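Bradoder to Open Community Print Workshop in Rornside

RORNSIDE – Bradoder, the regional arts and crafts trust, will open a public printmaking workshop in the former Ogura stationery building in June. The workshop will offer evening classes, open studio hours and a free program for local schools.

The building on the north side of the market square was used for paper storage until the stationery business moved to larger premises. Bradoder has taken a long lease on the ground floor and has repaired the roof, replaced the heating and widened the street entrance to give step-free access.

"Rornside has a long record of making and selling printed goods, and many residents still have family ties to the trade," said Gopinath Krishnan, director of Bradoder. "We are pleased to bring that work back to the town center in a form that anyone can take part in."

The opening season will include 30 evening courses in relief printing, screen printing, bookbinding and hand lettering. Each course will run for six weeks and will be taught by a practicing printmaker. Materials are included in the course fee, and reduced rates will be available to students, retirees and people who are out of work.

Courses for beginners will start with layout. Participants will learn to divide a plain surface into even sections, to place a repeated motif and to keep margins consistent across a set of prints. The same approach will be used in the school sessions, where classes will plan a shared wall hanging before cutting their own blocks.

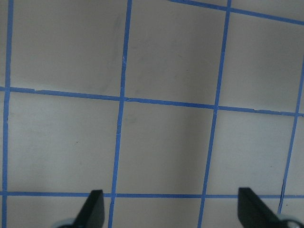
Support From Ukenska

The project has been funded in part by Ukenska, the paper and packaging company, which has agreed to supply the workshop with paper and card for its first 2 years. The company will also pay for places on the summer course for young people aged 14 to 18.

"Good materials make a real difference to someone learning a craft," said Murali Murthy, head of community programs at Ukenska. "We look forward to seeing what the people of Rornside produce."

A public survey held before the lease was signed drew 347 responses. Screen printing and bookbinding were the most requested subjects – both have been given additional places as a result.

Registration

Registration for evening courses will open to Rornside residents first and to all other applicants one week later. Forms will be available at the town library and from the Bradoder office. Open studio sessions will last 45 minutes and may be reserved at the workshop desk.

About Bradoder

Bradoder is an independent trust that supports craft education in small towns. It runs classes, lends equipment to schools and provides studio space to working artists.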